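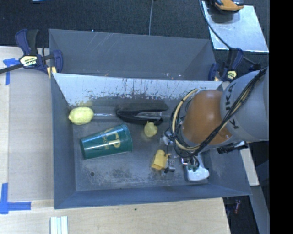 Materials and Methods

Fostetia Papers > Surface Wear > Coated Steel

Sep 3, 2024
By the Bajpai Coatings Group, Tirnville

3.2 Wear of painted metal in shared storage

Painted metal containers kept in daily use lose their coating unevenly. Flat floors tend to dull and stain, while sloping parts and raised edges lose paint in chips. Figure 1 shows a grey metal bin with both kinds of damage: the divider is heavily worn, with dark vertical streaks and mottled paint along its lower edge, and the floor of the front area is scuffed and blotchy. Bins of this general type were not part of the measured set, which was made up of flat test panels only.

Figure 1. Grey metal bin with a worn sloping divider. A lemon and a black stapler lie in the front area.

The test panels were cut from mild steel sheet and coated at the Buvlow works in a single batch. Each panel received one coat of primer and one top coat, and was left to cure for 14 days at room temperature before handling. Panels with visible runs or trapped dust were rejected. The remaining 72 panels were divided evenly between two storage sites in Tirnville, one heated and one unheated, and were laid flat on open racks.

Wear was applied by drawing a weighted felt pad across the panel in one direction. The pad was changed after every panel, as early trials in August had shown that paint dust held in the felt raised the rate of loss on the next surface. Gloss was read before and after each run at 5 fixed points, and the mean was taken. Readings within 2 cm of a cut edge were left out, the coating there being thinner and less regular.

Chipping was treated separately from loss of gloss. A chip was recorded only where bare metal or primer could be seen without a lens. Stains that came away with a damp cloth were not counted as damage. Those that remained were noted by position and given a grade of slight, moderate or heavy. Two readers graded every panel independently, and where their grades differed the heavier one was kept. This rule probably overstates damage on the unheated panels, where faint marks were more common and harder to judge.

No attempt was made to reproduce the effect of objects dropped or dragged at an angle. Sloping surfaces are likely to wear by a mixture of sliding and impact, and the flat-panel results should not be applied to them directly. The Bajpai scale, used in Section 4 to combine gloss and chipping into a single value, was drawn up for level surfaces and has the same limit.

Temperature at both sites was logged hourly. The heated site stayed within a narrow band throughout. The logger at the unheated site failed for about two days, and the missing values were not filled in.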